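Cell attendant wanted - snack packing robot, Corkport

Akusstead is looking for one more person to help look after Tukadura, our two-armed packing cell. Tukadura puts wrapped cakes and snacks into clear storage boxes, and it learns the job from people doing it by hand. We love this machine, and we'd like you to love it too!

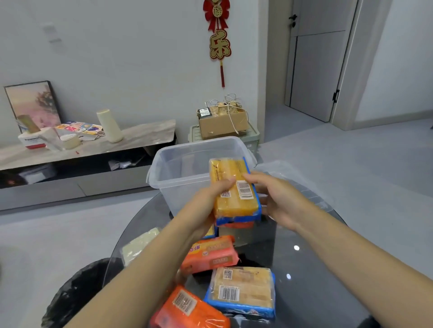

Hand packing: a yellow package on its way into the clear box.

You'd start each shift by wiping the camera windows, checking both grippers for play and running the homing routine. After that you set out the packages and the box, do the task by hand at an easy pace, and reset. The log stood at 1,861 packing runs in April and is now at 3,115, so the finger pads get real wear - we swap them every 140 runs, and you'll learn to do it in your first week.
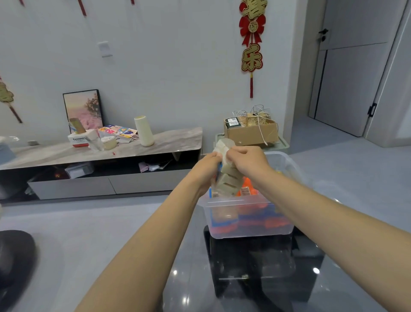

Crinkly wrappers are the hardest thing for the grippers, and a lot of the fun is in tuning the closing force until they hold without squashing the cake. You'll have a Sandhu torque driver, a shelf of spares and plenty of patience from the rest of us.

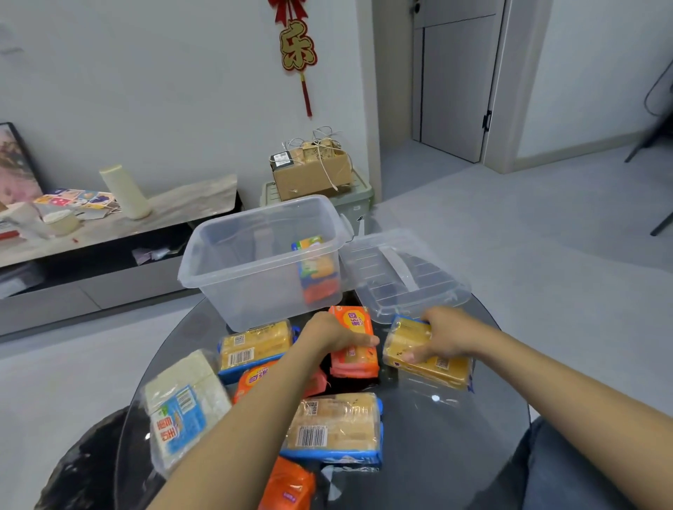

Packages spread over the glass table, with the lid set beside the box.

No degree needed. Steady hands and clear notes matter more, and if you've fixed bikes or printers, tell us! Shifts are 3 hours, paid, with training included.

Write to the Akusstead cell team in Corkport by Nov 5, 2019, with a few lines on something you've repaired.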